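12 de junho de 2020, caderno do projeto Kestmont

Dia comprido, mas rendeu! O Dinesh Marikar ficou com a calibração e eu com a lista de tarefas da turma (a da escrivaninha, que já devia estar fechada desde março). Gravámos 31 episódios e deitei fora 10, quase todos por eu ter começado a mexer as mãos antes do sinal.
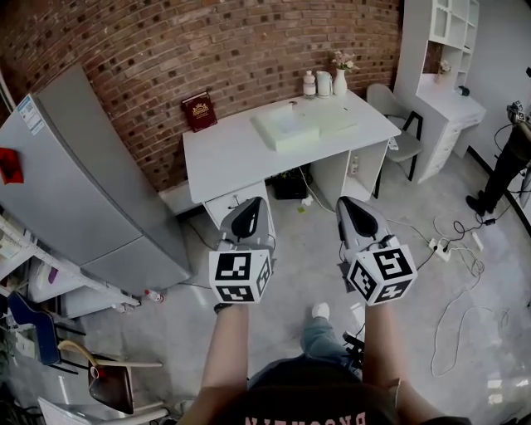 Quanto tempo deve durar cada episódio? Ficámos nos 30 segundos, com o início e o fim na mesma pose.

Falta renomear as pastas e mandar tudo ao grupo de Stelton. Ah, e rever o script do Dinesh, que ainda troca a esquerda com a direita.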